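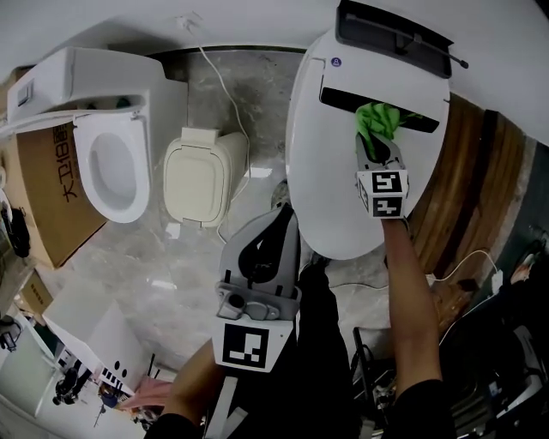

Wiping down a closed lid with a green cloth, one gripper in each hand.

Filed under: Robotics / Shop Floor

28 Nov 2019

Arsen Zinchenko is on his knees when I get there. Doesn't get up. "Two minutes, I'm mid-take."

He runs data gathering at Zuvex, a small outfit that wants robots to clean bathrooms. No robot does the cleaning yet. People do it, holding a gripper in each hand, and the recordings go off to the learning system, Dromon. Today is lids.

Why lids? "Big, smooth, everybody thinks it's easy. Then you try it with two fingers that don't feel anything." The cloth bunches up. He lets it. "If I only gave it tidy cloths it would fall apart the first time it met a real one."

The cubes on the grippers, black and white squares on them, tell the software where each hand is. Cover one with your sleeve and the take is no good. He has thrown out plenty that way. "I roll my cuffs up now. Or I forget and swear."

So far the team has kept 1081 takes. The target for the fall was 100 per fixture, and they blew past it on the easy ones back in October. Corners are behind. Hinges are way behind. "Hinges I don't want to talk about."

Then he talks about hinges for a while. The cloth snags, you have to tug it sideways, and every person tugs differently. Is that a problem? He shrugs. "For me, no. I want eight people and eight ways of doing it. Hulent wanted one way, written down, everyone the same." Hulent being the firm he left. He says the model they trained there wiped beautifully in one room and no place else.

A good shift is over 40 takes. After that the wrists go. The grippers arent heavy but you squeeze the whole time, and he says the last takes of the day look tired. Does he keep them? "Some. People get tired. But a robot shouldn't learn tired from me."

I ask about mistakes. Dropped cloths stay in, he says, as long as the person picks the cloth up and carries on. A drop with no pickup gets cut. Same with a missed spot: go back for it and it's usefull, leave it and it isn't.

I had a go. Pinching the cloth was fine. Getting it to lie flat, no chance. He watched, was polite. "Your left hand is doing nothing. Everybody's does, first day."

Next up is the tank side and the floor behind. Lytvynenko, the software lead, wants the bowls too. Zinchenko wants longer grippers first.

Comments (3)

petra_k: Do they use any cleaner or is it just a dry wipe?

mopandbucket: 17 years cleaning offices and my left hand still does nothing

D. Russo: would like to hear more about the hinges tbh

Related
Why Cloth Is Still Hard for Robots
Teaching by Hand: A Day With the Dish Rack Crew
How Many Examples Is Enough?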